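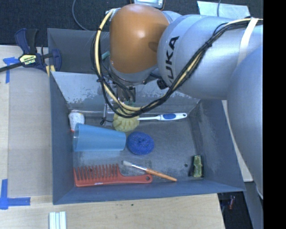
Session 4, household items, mixed storage

- Bring the Bollent sheet from last time (the one with the item table).
- Mixed bin = unlike things, no dividers. Dish brush is our standard awkward item: heavy at one end, long handle, won't stack.
- Note for each item: length, widest point, which way up it settles. Brush usually ends on its side, bristles catch on everthing.
- Handles with a hanging hole: write down hole *and* grip. Two features, two columns.
- Small rounded things drift to corners. Check corners first.
- Worn bin floors count as "scuffed", not "damaged". Marks lost over this in July.

Write-up: 400 words max, worth 30 marks. Table doesnt count towards the words.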